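How to Grow an Instagram Account From Zero

By Khoa Võ
Aug 18, 2021
5 min read

Most people who open an Instagram account stop posting inside the first few weeks. They look at stars with hundreds of millions of followers, look at their own number, and quit. You can't copy what a movie star does, but a small account can still grow at a steady pace if you set it up right and keep going. These are the steps I used for Wonholm, a page that posts short clips of street food and small music shows. It had 50 followers when I took it over in December. It has 4000 now.

Step 1. Pick one subject

Write down what the page is for in one sentence. Mine is "food and music within a bus ride of my apartment." If a post doesn't fit the sentence, save it for your personal account. People follow a page when they can guess what the next post will be.

Step 2. Fix the profile

Use a name that people can spell after hearing it once. Put the subject in the bio in plain words, add your city, and add one link. Skip the quotes and the long rows of emoji. Your profile picture will be seen very small, so use a face or a simple shape on a flat color. Set the account to Creator or Business in the settings menu. It's free, and you need it for the numbers in Step 6.

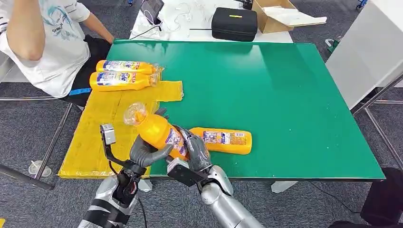

Two robotic hands on one orange bottle, over a green table.

Step 3. Make nine posts before you tell anyone

A visitor decides whether to follow by looking at the grid, and an empty grid loses them. Post nine times over two weeks, then start sharing the page with friends. Mix photos and short videos. Keep the videos under thirty seconds at first. Put the best part in the opening two seconds and cut any greeting.

Write captions the way you talk. One or two lines is fine. Ask a question only if you want to read the replies.

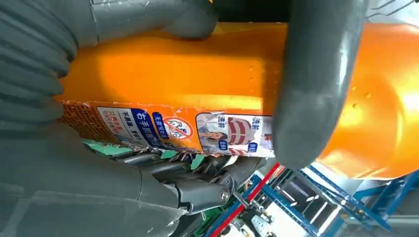 Tags go at the end of the caption. Use between five and ten, and choose ones that match the post. A giant tag such as #love will bury you in a minute. A local tag with a few thousand posts gives you a chance to stay near the top for a day or more. Keep a list in your notes app and swap them around so you aren't pasting the same block every time.

Step 4. Set a schedule you can keep

I post 3 times a week. I tried every day and the clips got worse. Shoot several posts in one afternoon, save them as drafts, and let them out over the week. Stories are looser, so use them for anything that happens in between. 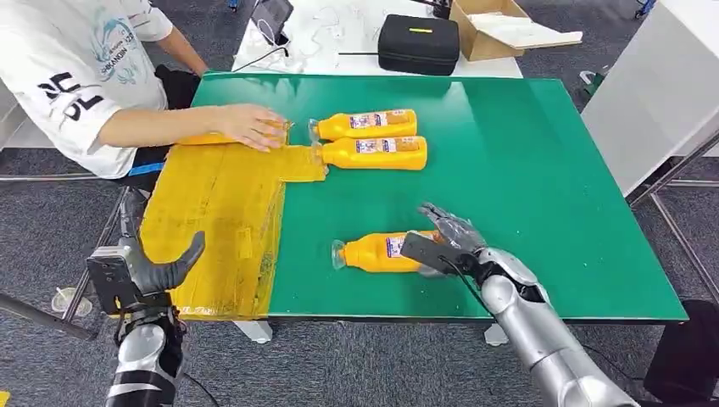

Photo: Trí Trịnh / Istness

Step 5. Work with pages your own size

This step did the most for me. Find five pages in your area with a similar number of followers. Comment on their posts for a couple of weeks, and write real comments, longer than "nice." Then send a short message and suggest one thing you could make together. I did a clip with Wevumia, who cover local bands, and it brought in 1172 new followers, more than any other post I have made. Khương, a singer we filmed that night, shared it to her own story the next morning.

Don't buy followers. They don't watch or comment, and your posts end up being shown to fewer real people. Don't join groups that trade likes either.

Step 6. Read the numbers once a month

Open Insights and look at saves and shares first. Likes matter less. Write down your top two posts and your bottom two, then make more like the top ones. Check the hours when your followers are online and move your posting time if it's far off. Once a month is enough. Looking every hour will only put you in a bad mood.

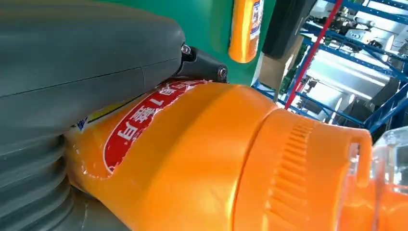

Orange bottle with a ribbed cap and a red label.

Step 7. Answer people

Reply to every comment while the page is small. Reply to messages too, unless they're spam. Block anyone who is rude to your other followers and don't argue with them first. If a brand writes to offer you free products, ask what they want in return and get it in writing. Paid posts have to be marked as paid, and that goes for free items as well. The tool for this is under Advanced settings when you create a post.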